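Project report: Cededine, a tribute night
Laiba Afridi and Wojciech Kaczorowski

We set out to stage two sets of disco covers in the Jutlow student bar, with a budget that covered the glitter. Kerstin Kohlhase sang and Teresa Michalski played bass, having learnt it in November. We printed 100 tickets and sold 22, mostly to Teresa's family.

The second set started late while we looked for the drummer. 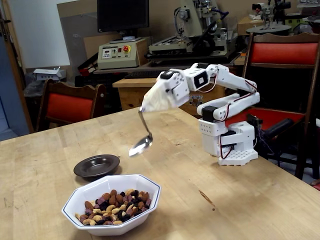 He was in the car park. We cut the medley, which the audience took well.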